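Clokora review: setting up a two-arm robot cell before you own the arms

I've spent the fall living in a hallway that doesn't exist. It has a nice wood floor, a mirror on a teal stand and shoes left lying around, and my job was to get a pair of simulated grippers set up well enough to deal with the shoes. The hallway comes with Clokora, the desktop program for building and maintaining a virtual robot cell, and I wanted to see if it could replace the weeks of fiddling I usually do on real hardware (I've dropped enough real hardware to be interested!).

My small shop bought one seat in September. It's $900 a year, which made me gulp, and then I remembered what a bent wrist joint cost us last winter and stopped gulping.

Installing it is easy. You pick a room, pick a body, bolt on your arms and fingers, and Clokora writes a cell file with every offset in it. The room part I had done before my coffee was cold. The arms took a lot longer, and most of what I have to say is about that.

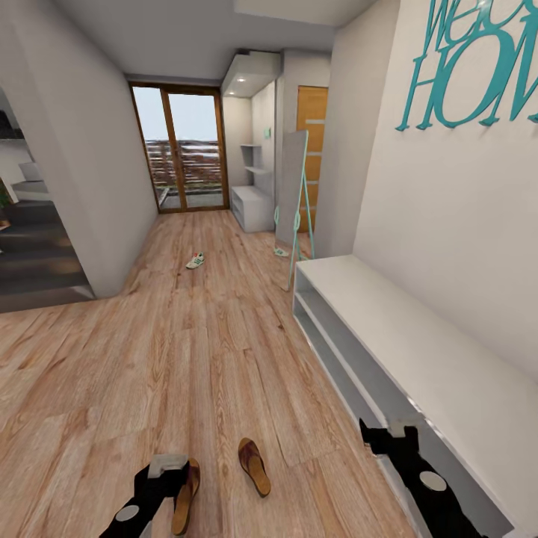
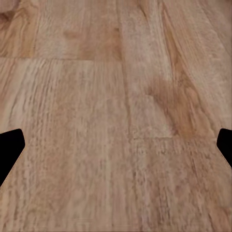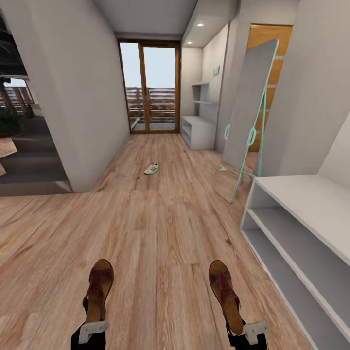

Reviewed by Lilla Sárközi
Dec 31, 2019 | Filed under: Software, Cell Setup

So, the arms. Clokora wants you to zero each one in its own panel, left first, and it'll happily let you skip the second panel and go straight to running jobs. Please don't. I skipped it, and my right gripper spent a whole afternoon closing next to things. There was no warning and no red light, just a cheerful "job complete" while the sandal stayed exactly where it had been. An unzeroed arm ought to block the run button, or at least nag a little.

Once I did it properly I liked the routine a lot. You bring the fingers down over bare floor, open them wide, and check that both tips sit at matching heights. The close-up view of the two black fingertips over the planks is where I do my looking now. Keep the space between them clear when you're setting the opening width! I tried it with a shoe in there and ended up tuning the cell to that one shoe. The wood grain helps more than I expected, too, as a plank seam makes a handy line to sight against. On the plain gray floor in the starter room I was guessing.

Sandals are a mean test object, by the way, and I mean that as praise for whoever stocked the library. They're low, they're floppy in real life, and there are gaps in the strap work of the pair I used (look at the lattice cut-outs in the last shot) that a thin fingertip can poke into if your approach angle is off. A box would have let me get away with sloppy offsets. There's also a white sneaker with green stripes lying on its side farther down the hall, and reaching for that one means the base has to drive forward, so now you're testing the base zero as well. I'd save it for when the arms are behaving.

Upkeep is the part the brochure skips, and it's where I'd tell you to budget your time. The cell file drifts away from your real machine every time you touch the real machine. Swap a finger pad, shim a bracket, tighten a belt, and the file is wrong until you tell it. Clokora has a service log for this, tucked under the Body tab. You enter what you changed and it flags which zeros need redoing. My coworker Vega Barrios got me into the habit of filling it in before I put the wrench down, and our file has stayed close to the truth ever since. Her note taped to my monitor says LOG IT FIRST. It's been there long enough that the tape has gone yellow.

The log can also nag you by run count. I set ours to ask for a fresh zero every 2000 runs, and that has felt about right for light work. If you're hammering the arms against furniture, go shorter. That bench along the right wall has caught my right elbow more times than I'll admit in print, and each hard bump in the sim leaves a contact entry you can click on later to see which joint took it. I love this feature. It's the single best thing in the program.

Things I don't love: the undo is shallow. It remembers your last two offset edits and then shrugs, so save a copy of the cell file under a new name before you start. Mirroring settings from left arm to right is supposed to be one click, but it also copies the left arm's bracket angle, and if your brackets aren't set the same way you'll be fixing that by hand. And the help pages still describe the old menu layout. I wrote to support about the mirroring and got a friendly reply from Emese Vass, who sent a workaround (uncheck Accessories, then mirror) that does the trick.

I tried the Zindbridge package for a week as a comparison. It's cheaper and the rooms load faster, but it has no service log at all, so every change on the real arm turned into a sticky note. For a classroom I'd probably pick it anyway. For a shop with a machine people keep taking apart, I'd pay the difference.

Would I renew? Yes, and I've already put the request in. Get the seat, do the right-arm panel, and turn on the run-count reminder the first day. If you've found a way to make undo go deeper, leave me a comment, I check them most mornings.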